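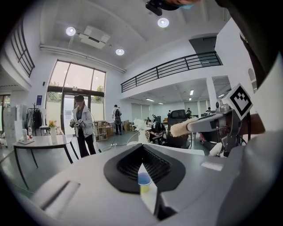 My sister-in-law wants to know when one of them will do the stairs. She has a split-level in Rornstead, two dogs and a teenager, and she has been promised a robot for the house by every magazine she has ever opened in a waiting room. She would like it by August, when her in-laws come. She doesn't need it to talk. She would prefer that it didn't.

I told her August was ambitious. She asked which August, and I changed the subject, as people who write about this stuff for a living tend to do when asked for a year.

So let me try to answer her properly, at a safe distance, in print. Can a machine do the chores yet? It can do a chore. Give it the one it has practiced, in the room it practiced in, with the cup it likes, and it will often do very nicely. I have watched a robot arm pick up a cup and set it on a saucer with more care than I have ever shown a cup. Then someone swapped in a cup with a wider rim and the arm closed its fingers on the air beside it, lifted the air, and put the air down gently on the saucer.

The thing to understand about housework is that it was never one job. Washing the dishes is scraping, stacking, judging whether that brown ring is food or just the age of the pan, fishing a teaspoon out of the drain, and remembering that the lid with the crack goes on the left. People do all of it while thinking about something else. We have built machines that beat us at chess and can draft a passable letter to the landlord, and we are still working on the teaspoon.

The current approach is to show the machine how. A person does the task by hand, holding a gripper or steering one with a pair of controllers, and does it again, and again after that, until there is a pile of examples large enough to learn from. Fumen, a startup that wants to sell you a robot that clears tables, told me its first table-clearing model was trained on 3471 demonstrations. I asked how many different tables. There was a pause, and then I was told that the tables had been carefully selected.

I don't mean to be snide. Well, I do, a little, but the method is sound as far as I can tell, and it beats the old one, in which an engineer spent a winter writing down where the sock was. Learned behavior bends a bit. It can recover from a nudge. What it doesn't do yet is walk into my sister-in-law's kitchen and work out that the dish towel over the oven handle is for hands and the one by the sink is for dogs.

You would think the shop floor had this licked. Factories have had robots longer than I have had teeth worth keeping. But the ones that work are mostly the ones that do a single motion behind a fence, and the rest of the building is still full of people. I spent a day at Cárdenas, a company that packs cookware for shipping, where a new arm from a firm called Grallitness had been put to work placing small boxes into bigger boxes. It had a shift target of 1436 boxes, and on the day I visited it missed by 204. Most of the shortfall came after lunch, when a new batch of boxes arrived with a glossier finish and the suction cup kept losing its nerve.

The woman on the next station packed by hand. She was doing lids, tissue paper, and a folded leaflet, which is three materials with three separate opinions about being picked up, and every so often she reached over without looking and straightened a box for the arm. I asked the manager whether that showed up in the numbers. He said it was a good question and wrote it down. I'd like to see that number. I suspect there is a hand like hers in a lot of success stories, just past where the video stops.

Videos are most of the problem, if you ask me. A robot folds a shirt, you see it fold a shirt, and your mind does the generous thing and fills in the rest of the laundry. If a person folds one shirt in front of you, it's fair to assume they can fold the next one, even inside out, even with a sleeve caught in the zipper of somebody's hoodie. With a machine you have to ask about every sleeve. My own rule now is to ask for 50 tries in a row, uncut, in a room the robot has never been in. I've made the request to several companies. I have received a tote bag.

Still, I think the grumblers are wrong too, and I say this as a founding member. Five years ago the arm would not have found the cup at all. The failures have become more interesting, closer to those of a new hire than of a broken toaster. Some dull slice of the work will go first, probably in places that can be made dull on purpose: hospital laundries, hotel corridors, the back rooms of warehouses. Homes will come last, being full of us.

As for the stairs, there are vacuums that will climb a few of them, slowly, for the price of a decent used motorcycle. I sent my sister-in-law a link. She wrote back to ask if it did the edges.

Sunday, January 19, 2025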